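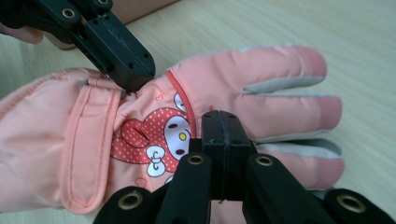
Leneck Makers Cluster: shared workshop self-check, with comments

Filled in by Ro-un Pyo for the February round. Comments from Asger Bundgaard are marked AB. What a great set of member sites to walk through!

1. Exits and walkways
Both doors open fully from the inside at Dorora. Floor tape is fresh and bright, and I love that they ran it right up to the loading bay.
Result: pass
AB: Agreed. Please use the same tape at Gremden when it's redone.

2. Fire extinguishers
Tags in date at both sites. The one beside the Gremden spray booth sits behind a stack of pallets, so you'd have to reach over to get it.
Result: fix within 10 days
AB: Pallets moved while I was there. Leaving this open until the wall hook is up.

3. Shared machinery
Guards fitted on the panel saw and the bench grinder. The sign-in book is full of names from member firms, including a few who joined only this winter (so good to see the place getting used!). Emergency stops tested on everything except the Wang press, which was locked out for a belt change.
Result: pass, press to be retested
AB: Retest before anyone from outside the home firm books it.

4. Electrical
Leads tagged and hung up properly. Two power boards were plugged into each other under the packing bench at Dorora. I unplugged them and had a good chat with the crew about getting another outlet put in.
Result: fix now
AB: Quote for the outlet can come out of the joint equipment budget. We have 2,050 dollars left in it, so there's room.

5. Chemical storage
Cabinet locked, labels facing out, data sheets in the blue folder. Really tidy work from the finishing team.
Result: pass
AB: The thinner sheet is the old version. I've emailed the new one.

6. First aid
Kit stocked at Dorora. Gremden is low on eyewash and burn dressings, but the list of trained first aiders is up to date and has grown to almost double what it was.
Result: restock

7. Visitors and new members
Induction sheet signed by each firm on the last open day. The colour map at the front desk is a terrific idea and I'd like every site to have one.
Result: pass
AB: Send me the file and I'll get it printed.

Still open: items 2, 3, 4 and 6. Photos of finished fixes go to Asger by 4 pm on the day they're done.

Recent items
Joining the Leneck cluster: what small firms need
Open day notes from Gremden
Booking the Wang press
Shared freight trial: first results
Minutes of the members' breakfast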